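Re: [fasteners] Compartment cases, mixed nuts and bolts, what to do with the odd ones
September
Posted to the list, 7:40 in the morning

Replying to the questions about sorting cases. I have trimmed the quoted message to the parts I can answer.

> We inherited the hardware from the Kamard job and it is all in one
> drum. Mostly dark finish, mostly metric, a fair amount of inch stuff
> in with it. I have been told to get it into compartment cases before
> the end of the month so it can go out on the shelf next to the
> Fornum stock.
>
> Questions:
>
> Should bolts and nuts of the same thread share a compartment, or
> should they be kept apart? The Warraich bins we have now keep them
> apart and people seem to walk off with the wrong nut anyway.
>
> How full is too full?
>
> Is it worth separating by length, or only by diameter?
>
> What do you do about the dark finish? I can't read half the head
> marks under our lights.

Taking these in order, with one thing first that you did not ask about.

Before anything goes in a case, split metric from inch. Do it as a separate pass over the whole drum and don't try to combine it with sorting by size. An M8 and a 5/16 look the same in the hand and the nut from one will start on the other, which is how you end up with stripped parts and an argument. Run every bolt into a known nut by hand for its full engagement. If it binds after 2 turns, it goes in the other pile. A thread pitch gauge is quicker for the larger sizes. For anything under M5 I use a tapped plate, as the gauge is too fiddly at that size.

On bolts and nuts together or apart: together, if the case is going to a workbench, and apart if it is going to a stockroom. The two have different jobs. At a bench, a person wants a fastener set and will reach in once. In a stockroom, a person wants a quantity of one item, and having to pick nuts out of a heap of bolts slows the count. Your Warraich bins are stockroom bins. If people are taking the wrong nut from them, I would look at where the labels are before changing the layout. Ours had the label on the lid for a long time, and lids get swapped between cases. The label belongs on the body of the case, with a second one in the bottom of the compartment if the compartment is large enough to take it.

For bench cases I put the small hardware nearest the person and leave the rear compartments for washers and anything flat. Nuts and bolts get picked most, and reaching over a divider for them means dropping a few into the next compartment every day. After a month of that you have a mixed case again.

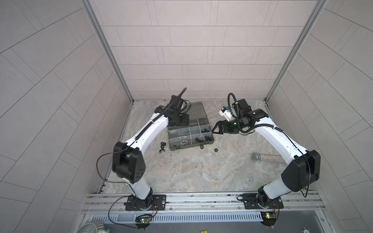 Flat washers are also harder to get out with fingers than a nut is, so I give them a wide compartment even when the quantity doesn't call for one. A piece of thin foam in the bottom helps. Cut it slightly undersize so that it lifts out for cleaning, otherwise it traps swarf underneath.

How full: no higher than two thirds of the divider. The limit is set by carrying, and by what happens when the case is stood on its end. Most cases of this type have a lid that clears the dividers by a small gap. A thin washer will go through that gap, and so will an M3 nut. If you can slide a washer between the divider and the closed lid, that case should only ever be stored flat. I keep a few cases marked FLAT ONLY on the side for this reason. The Grurkimix cases have a rib molded into the lid that sits down over each divider, and those can go on end, but check them one at a time. We had a batch in which the rib was short at one corner.

Weight matters more than volume for steel. A case filled to the two-thirds mark with M10 hardware is heavier than the latch was meant for. I don't put anything above M8 in a compartment case at all. It goes in an open bin.

On length: sort by diameter first, then by length only where the quantity justifies it. My rule is that a length gets its own compartment when there are 60 or more of it. Below that, short and long of the same diameter share, provided the difference is large enough to see without measuring. M6 x 16 and M6 x 40 can share without trouble. M6 x 16 and M6 x 20 can't, and if there aren't enough of either to separate, I would pull the smaller lot and put it in a bag on the shelf.

Remember that countersunk lengths are measured over the whole fastener and the others from under the head. If one person sorts the caps and another the countersunks, tell them both.

On the dark finish, two separate problems are hiding in your question. One is reading the marks and the other is knowing what the finish is.

For reading the marks, move the light. Overhead light goes straight down onto a flat head and you see nothing. A lamp laid low at the side throws a shadow into the stamping and most of them become legible. A pale surface under the work helps with finding things but does nothing for the marks. If there is oil on the heads, wipe one with a rag and solvent before deciding that it is unmarked. A wipe of chalk across the head also works, and it comes off again.

For the finish, dark can mean black oxide, phosphate, black zinc or plain steel that has been sitting in oil, and I would not mix them in one compartment just because they match by eye. They rust at different rates and they don't torque the same. If you can't tell, and the Kamard paperwork doesn't say, treat the lot as ungraded and label it that way. Don't put it next to the Fornum stock, which I assume came with certificates. Once two lots are in the same compartment the certificate is worthless for both.

As to time, the last drum I did ran to 314 bolts that could be matched to a nut, and a larger number of nuts that matched nothing. It took a full afternoon, most of it on the metric and inch pass. For a drum the size you describe, with up to 600 pieces, I would plan on a day for one person and would stop when the light goes. Errors climb quickly once you are tired, and a nut in the wrong compartment costs more than a nut still in the drum.

Tools I would have on the bench before starting:

Thread pitch gauges, metric and inch
Tapped plate or a row of known nuts and bolts wired to a board
Calipers
Low side lamp
Shallow tray with a lip, for the working heap
Magnet in a plastic bag
Marker and labels
A jar for rejects

The magnet goes in the bag so that you can turn the bag inside out and drop everything off it at once. Keep it away from the calipers if they are digital - ours were never right afterward, though I can't prove that the magnet did it. Magnetized small hardware is a nuisance as well. Nuts cling to each other and come out of the compartment in clumps, so use the magnet to clear the floor and the bottom of the drum and leave it out of the sorting.

The reject jar is for damaged threads, rounded heads and anything bent. Empty it into scrap the same day. A reject jar left on a shelf becomes stock.

One question back to you. Do the cases you have been given use fixed dividers or removable ones? If they are removable, check whether the bottom edge sits in a groove. Dividers held only at the ends will lift when you drag a finger along the bottom, and small nuts go under. A bead of clear silicone along the foot of each one fixes it, but do that while the case is empty and leave it overnight with the lid open.

I have a label sheet laid out for a standard case, with diameter large and length small underneath. I can send it to the list if there is any use for it.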